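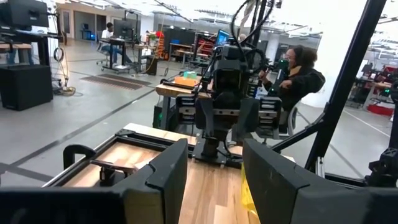 Session 4: Can a machine clear the table yet?

Notes to go with the lecture, 22 February 2023
Wyn Prothero, with lab sheets by Arnel Dimaculangan

Bring to the session: one tea towel, one sock (clean please), something in a crinkly wrapper.

4.1 Where we had got to

Last time we did arms. An arm is a solved problem in the sense that you can buy one, bolt it down, and have it go to the same point in space all day and all night. The sums for working out the joint angles fit on two sides of A4 and you have them in the Session 3 handout. If you got stuck on the elbow-up and elbow-down question, see Arnel's worked answer, he has drawn it far better than I did on the board.

Tonight is hands, and I have been looking forward to it since the start of the course, because hands are where all the trouble is! Nearly every chore you dislike is a hand problem. Folding, peeling, wiping, scraping, threading a duvet into its cover. The arm only has to bring the hand to the place.

4.2 Two fingers and a scrap of plastic

Look again at the picture at the top of the handout. You are seeing the work from the wrist, with the two grey fingers reaching in over the wooden top and a crinkled bit of bright yellow plastic lying beside the right-hand one. I want you to spend a whole minute on that bit of plastic before reading on.

Suppose the chore is "pick it up and put it in the bin". Write down what you would need to know. Most people start with where it is, and how wide the fingers should open. Good. Now keep going:

Where does it end? The finger hides part of it. You and I fill in the hidden part without noticing we have done it.

Which bit do you pinch? A crease that stands up is a gift. A flat part pressed against the wood is nearly impossible for thick fingers, and you would use a fingernail.

How hard? Hardly at all, as it weighs next to nothing. But the lighter it is the more easily a clumsy approach pushes it along the table.

How do you know you've got it? This one is the killer. With a tin of beans the fingers stop closing when they meet the tin. With thin plastic the fingers close very nearly all the way whether they have caught it or missed it.

Then there is letting go. Light plastic clings. Anyone who has tried to throw away the film off a new phone knows this one.

So a job a toddler does for fun has at least five separate questions in it, and we haven't got to the bin.

4.3 What a two-finger gripper is good at

I don't want to give the impression that two fingers are a poor choice. They are a lovely choice. They are simple and strong and easy to mend, and you can work out in your head what they will do. With two fingers you can manage mugs by the rim or handle, boxes up to the width of the opening, cutlery if it is lying on a cloth, and bottles, towels by the corner, drawer handles, most light switches.

Where they struggle:

Turning a thing over within the grip. You shuffle a pen round in your fingers to write with it. A two-finger gripper has to put the pen down and take hold of it again, or push it against the table, or pass it to a second arm.

Flat things on flat surfaces. Coins, playing cards, a sheet of paper. (Slide it to the edge of the table and pinch it there -- this is what you do with a credit card on a polished counter, watch yourself next time.)

Anything in a heap. The item you want is under the one you don't.

Josiane Delaunay asked after the last session whether we should simply copy the human hand. People do, and some of the results are wonderful to watch. You pay for it in motors, in wiring and in the number of things to control at once. My own view is that we will see a great deal of useful housework done by two fingers before we see much done by five. Gualtiero Pellegrini takes the other side and will be putting it to you in the July session, so come armed.

4.4 The shop floor against the kitchen

People ask why factories have had robots for decades and kitchens haven't. Alun Penry spent most of his working life at Catcombe, on the packing side, and I asked him to put it in one line. He said: "On the line we spent the money on making sure the robot never got a surprise."

That is the whole of it. The tray arrives in the same spot. The part sits in a shaped hollow, the same way up. The light doesn't change. If a part comes in wrong, it is thrown to one side for a person to look at. Alun's packing cell ran through 1,000 cartons a shift, and its gripper could do one thing with one size of carton. When the carton changed by the thickness of a pencil they stopped for an afternoon and moved the stops.

A kitchen is nothing but surprises. Your mug is on the draining board, or in the sink under a pan, or by the bed. It may have tea in it.

Between the two is the part I find most exciting, the half-tidy places: small workshops, stockrooms, laundries, canteens. The objects vary, though within limits. There are staff nearby who can sort out a muddle. If you want to know where chore robots will first earn their keep, I would look there well before I looked at anybody's front room.

4.5 Scoring a chore

We use the same marking scheme all term, so please learn it.

0 -- can't be done at all
1 -- done once, on a good day, by the person who built it
2 -- done most times with the same object in the same place
3 -- done most times with new objects of the same sort
4 -- done in a room the machine has not been in before
5 -- done there, unwatched, and you would go out and leave it

Nearly every film clip you will see online is a 1 or a 2. This isn't a sneer, a 2 is hard work and a good 2 is a joy! But the distance between a 2 and a 4 is enormous and a clip will not show it to you. When you watch one, ask how many goes it took, whether it has been speeded up, and who is holding the controls, if anyone.

A worked case. The evening group ran the Furen tidying task on our own bench rig over the winter. The task is plain: one soft item on a table, lift it, drop it in a tub. They made 388 tries and 282 of them ended with the item in the tub. Is that good? Work out the percentage, then imagine a dishwasher that left the same share of your plates on the floor.

Now the part that cheered me up. They went back through the misses and sorted them by cause. 99 of the misses had the same cause, which was closing on the item without lifting it -- our fourth question from section 4.2. The remaining seven were a mixed bag (a tub knocked over, a cable snagged, that sort of thing). A fault you can name is a fault you can work on. Arnel's group are trying a very small trick, lifting a little and looking again before setting off for the tub.

4.6 Teaching by doing

There are two broad ways of getting a machine to do a chore.

The first is to write the rules. Find the item, choose a grip point, approach from above, close, lift, check. You can read the rules and argue with them. They break when the item does something the rules never mentioned.

The second is to show it. A person steers the arms through the chore many times over, the pictures and movements are stored together, and the machine learns to produce the movement from the picture. This has come on tremendously. It copes with crinkles and folds in a way that hand-written rules never did. Its weakness is that it learns what it was shown, and if every demonstration had the item on the left of the table it may be hopeless on the right.

Things to vary when you record demonstrations on the lab rig: where the item starts, which way up it lies, the lighting, the person steering, and what else is on the table. Leave a bit of ordinary clutter about. Please also record some rescues, where the first grab misses and you go back for it. Students always delete those and they are the best ones you have.

4.7 Bench exercise (in pairs)

You will need the kitchen tongs from the grey tub, and your tea towel, sock and wrapper.

1. One of you holds the tongs, elbow tucked in, one eye shut. The other sets out the wrapper.
2. Pick it up and drop it in the tub. Ten goes. Write down each miss and what caused it.
3. Same again with both eyes open.
4. Now fold the tea towel in half using only the tongs. You may use the table edge.
5. Swap, and do the sock. Turning it the right way out is for the brave.
6. Give each job a mark from 0 to 5 for you and your tongs, then a second mark for where you think machines are tonight.

Keep the miss sheet, we pool them next session.

4.8 Reading and bits

The Lencho notes on grip force are in the course folder, pages on friction first, the rest if you enjoy it. The Zastau worksheet is optional and has a mistake in question 3, where the weight should be in grams.

For next time: choose one chore from your own home, write it out as steps, and mark each step from 0 to 5. Half a page is plenty. Last year somebody did "changing the hoover bag" and it ran to four sides, which I read with great pleasure, but half a page is plenty.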